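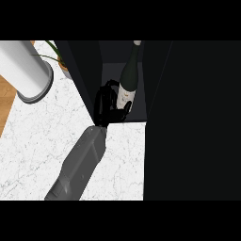 The Grosent Ameo is a countertop humidor with a built-in hygrometer and a cedar-lined tray, and I have been running one for 17 weeks. Storage is a dull subject until a box of cigars dries out. Mine used to live in a dark cabinet next to the wine, the sort of spot where a green bottle with a cream label can stand upright for months and come to no harm. Cigars are less forgiving. The cabinet swung too far between July and the first cold nights, so I moved everything into the Ameo.

Construction: The lid closes with a slow push of air, which is the usual sign of a fair seal. The hinges are plain and set evenly. One corner of the tray sat slightly proud on arrival and needed light sanding. The finish is even apart from a thin spot under the rear lip.

Seasoning: The manual allows three days. I gave it eight, with a 69 percent pack and the lid shut, and the reading was still creeping up on day six. Anyone loading it on the maker's schedule will pull moisture out of the first cigars.

Hygrometer: The supplied digital unit read 4 points high in a salt test. There is an offset setting, reached by holding the button down, but the manual doesn't mention it. Jacinto Ibarra has the same model and found his 2 points low, so test your own. After adjustment it agreed with my Jiltano reference to within a point.

Performance: Once settled, it held between 67 and 70 percent. Opening it daily cost two points, recovered in under an hour. Draw and burn on the Medeiros robustos improved over the first month – they had been tight and uneven out of the cabinet.

Capacity: Listed at 75. With robustos, 60 is realistic if air is to move around them. The divider only fits in two positions.

Price: I paid 296 dollars. That is high for a box with a hygrometer that needs correcting, but the seal is better than on the last two I owned.

Score: 84. I would buy it again at a lower price.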